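Ticket 314 – Storage bin, scuffed floor and small holes
Opened by: Zewditu Mekonnen
Product: Ruvuno deep bin, dark gray
Status: Open, waiting on customer

Hello to everyone at Birnirley,

I hope I have the right desk for this one. I did try the shop counter on Tuesday and they very kindly gave me this address, so if it belongs with somebody else please do pass it along.

We have 2 of the Ruvuno bins and we're fond of them. The tall sides keep everything where it was put, and the slope makes it easy to get a hand down to the bottom. The one I'm writing about sits on a wooden table and has bottles and other odds and ends going in and out of it all day long. The metal on the bottom has gone whitish with scratches, worst toward the lower middle, and there are dark speckled scuffs low down on the pale shiny panel inside. I can live with scuffs, but I worry that small things will find their way into the holes.

What I've tried so far:

Warm water and dish soap with a soft cloth. It took off the dust and left every one of the marks.

Baking soda paste, left on for 3 minutes and wiped away. A little brighter in one corner, I think, though my colleague says I'm being hopeful.

A piece of felt from the sewing box, cut to fit the floor. This was lovely and quiet for a morning – then it bunched up under the first bottle and I took it out again.

So my questions are these. Are the small round holes in the floor and the far wall meant to be there, or should they have had plugs in them? Is there a proper liner for this size? The Fistthorpe catalog has a Mok mat that looks close, but I'd hate to order one and find it curls up at the sides the way my felt did. And would a metal polish do any harm to that shiny panel?

There's no great hurry, and thank you for your patience with such a long note.
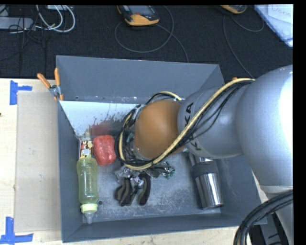

Corrado Cirillo: Thanks, Zewditu, and please don't use the polish yet. The holes are part of the bin and never had plugs. The Mok mat does come in your size, and it lies flat if you trim the corners a little. Could you send me the inside measurements of the floor before you order?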